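Thu 29 May

Bench tidy, day two of it really, though yesterday was mostly me moving the same pile from one end to the other. I finally started on the clear bins today and I'm much happier with how it's going!

Where I left it before lunch: the Dustell order is unpacked (11 clear bins, all the same size, lids in a separate stack under the window). I've put the old Calton drawers on the floor by the door for now. Please don't refill them – two of the runners are gone and the bottom drawer comes out in your hands if you pull it at all hard. I want to strip them for the handles and then they can go.

The plan is one bin per kind of thing. Tape in one, short cables in another, long cables coiled and tied in a third, and so on down the shelf. I know we said we'd sort by project, and I did try it with the Landov parts, but everything in that box was also wanted for something else and I ended up walking back and forth all afternoon.
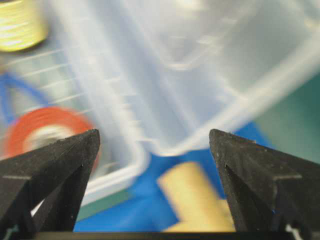 Labels next. I'm writing them on paper first and sticking them to the short side of each bin, low down, so you can read them when the bins are stacked. The printed ones can wait until the names settle, and they will change, they always do (we had "misc" and "misc small" and "other" on the last set, all three full of the same screws). If you rename one, cross it out and write over it, don't peel it off. The glue leaves a mess and I spent a good part of Tuesday with a rag getting the last lot clean.

Shelf measurements, because I keep losing the scrap of paper: 82 cm between the uprights, and the top shelf needs 5 mm packing on the left to sit level. The Krūmiņa brackets fit the existing holes, no drilling, hooray. 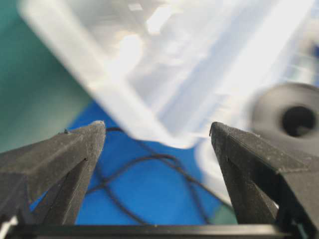 I went back and forth on lids and I'm leaving them off for the everyday stuff. They're a pain one-handed, and the dust isn't that bad on the lower shelves. The one thing I'd grumble about is the plastic itself – it's milky, more see-through-ish than see-through, and with light bouncing off the walls you only get a vague idea of what's behind them. So the labels matter more than I'd hoped when I ordered. Still fine for the price, and the thick rounded rim is nice to grab.

Left to do: cable sorting (ugh), find somewhere for the long rulers, sweep under the bench while the drawers are out, order more paper labels. Spare lids stay under the window until I've worked out which bins need them.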